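Session 8: Where the demonstrations come from
Course notes, Simão Moreira

Last time we took the Plalteo set as given: 2319 demonstrations, one task family, fruit and plates. The paper calls them "diverse household data". Before you repeat that phrase in your coursework, ask what it is supposed to cover.

The method is simple enough. A person works a pair of hand-held grippers, each recording as it goes, and the recordings train a policy meant to run on a real arm later. It is cheap and quick. Maite Gallardo's group at Olivares gathered 275 examples this way in April and spent longer cleaning them than collecting them.

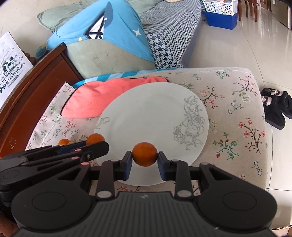
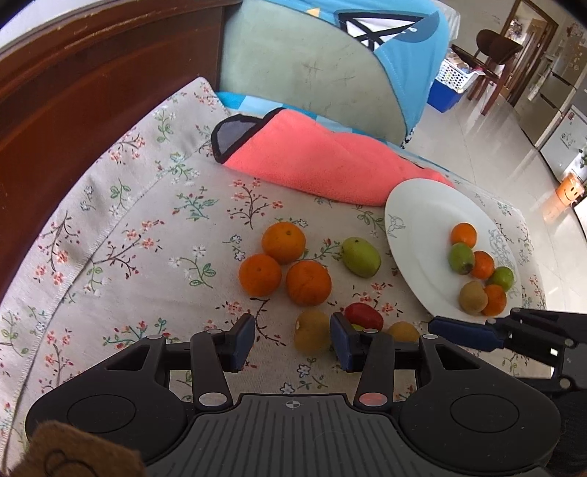 Fig. 8.1. Fruit and plate task, two moments in the same home, seen from a hand-held gripper. First: an orange held between the fingers, just in front of the plate. Second: fingers open on either side of an apricot, with fruit on the plate.

Points to argue over:

Same room, same patterned cloth, same plate. If a home supplies 14 recordings, do you have 14 examples or one example with 14 small changes? The authors count recordings. I would count homes, and report both.

An orange is a kind object. It is round, firm and brightly coloured, and a sloppy grasp may still pick it up. High success on oranges says little about anything soft or flat.

The second gripper comes into view in both pictures. What does the policy learn from it? Trirkska masks it out, Grukcombe leaves it in, and neither has published a fair comparison.

The person can feel the squeeze through the handle. The camera can't. Any skill that lives in the hand is lost unless force is logged too, and in Plalteo it wasn't.

Failed grasps were thrown away before release. We don't know how many.

For next session: read section 4 again and write half a page on how you would split this data into training and test sets. Splitting at random by recording will not get a pass mark.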